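Speaker notes — costume retail meetup, 17 January 2018

**Opening (don't rush it)**

Hi all, thanks for having me. I run the costume side at Binent, so I spend June thinking about capes and most of summer answering emails about wigs. Tonight is wigs. Get the laugh about the green one, then move on.

**Why wigs come back**

- Last year we sold 3,182 wigs and 411 came back. Pause here so people can do the maths.
- Most weren't faulty. The colour looked different at home, or the cap was too small for anyone with a decent head of hair.
- Flonia curly bob was the worst. Gorgeous wig, hopeless sizing! I still love it and I'm still cross with it.

**What we changed**

- Put cap measurements in centimetres at the top of the listing. "One size fits most" is gone for good.
- Photographed every colour in daylight as well as under the shop lights (took ages, ask me over drinks).
- Put a wig liner in with the Trumbridge range. Cheap as chips, and the itching complaints dried up.
- Mention the Saithong order: 400 beards, wrong shade of grey, sold the lot as "weathered wizard".

**Dressing the stall**

- Big cut-out letters on black cloth. Mix your colours, run the name over two rows, and let one letter lean a bit.
- Pin the cloth along the top. Creases are fine, people are looking at the wigs. 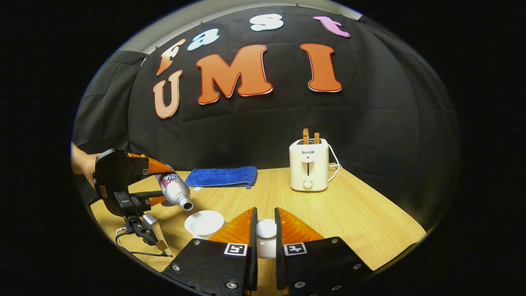 **Questions, if there's time**

- Someone will ask about washing synthetics. Cool water, a drop of shampoo, no hair dryer ever.
- Hire versus sale — I've got 11 minutes on this and they only get two.
- Try-on policy: liner on first, hairnets by the mirror.
- Sample bag goes round from the left. Get the moustaches back this time.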